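How a robot arm clears a table

A robot arm is a machine with joints, a little like your shoulder, elbow and wrist. Each joint has a motor inside it. The motors turn by exact amounts, and together they carry the hand of the robot from one place to another.

At the Dunmore shared workshop, a group led by Alfie Sowerby is teaching an arm to tidy up. The project is called Corkar. It began in February with one job: pick up a bowl from a dining table and put it down somewhere else, the right way up.

Before any real arm is switched on, the job is tried inside a computer. The computer draws a pretend room and a pretend arm, and works out how heavy things are and what happens when they touch. This is called a simulation. If a bowl is dropped in a simulation, it does not need sweeping up.

The hand of the robot is called a gripper. The one used in Corkar has two fingers. They can move apart and they can move together. They cannot bend round things as your fingers do, so the computer has to choose a good place to hold each object.

For a bowl, a good place is the rim. One finger goes inside and the other goes outside. Then they close.

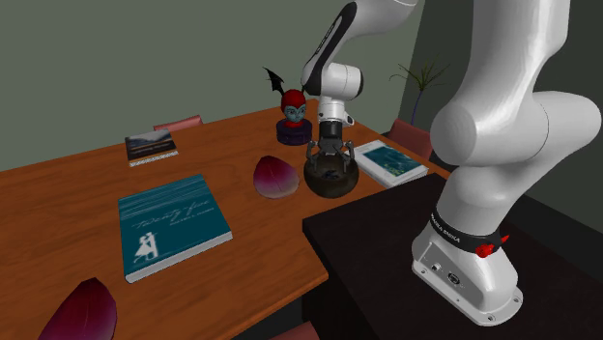
The simulated arm, with its gripper at the rim of the dark bowl.

A table in use has other things on it, such as books. The arm must reach the bowl without knocking them. The computer does this by planning a path, which is a list of positions for every joint. One Corkar path has 14 positions in it. The arm moves through them in order, first staying high above the table and then coming straight down.

Coming straight down matters. If the gripper came in from the side, it could push a book or tip over a small figure standing near the bowl.

What happens when the fingers close?

Each finger presses on the bowl. The pressing makes friction, the same force that stops your shoes sliding on the floor. Too little pressing and the bowl slips. Too much and a thin bowl could crack. The program, called Brilivis, starts with a gentle squeeze and adds more in small steps.

The group has run the bowl job 1630 times in simulation. Between runs, the bowl is moved to a new spot, so that the arm does not learn only one place.

Try it yourself

You will need a plastic bowl and 2 wooden spoons. Hold one spoon in each hand. Put one inside the rim and one outside, press them together and lift. Now try again with the bowl half full of dry pasta. Notice how much harder you have to press.

Words to know

Joint: a part of the arm that turns.
Gripper: the hand of a robot.
Path: the list of positions an arm moves through.
Simulation: a pretend version worked out by a computer.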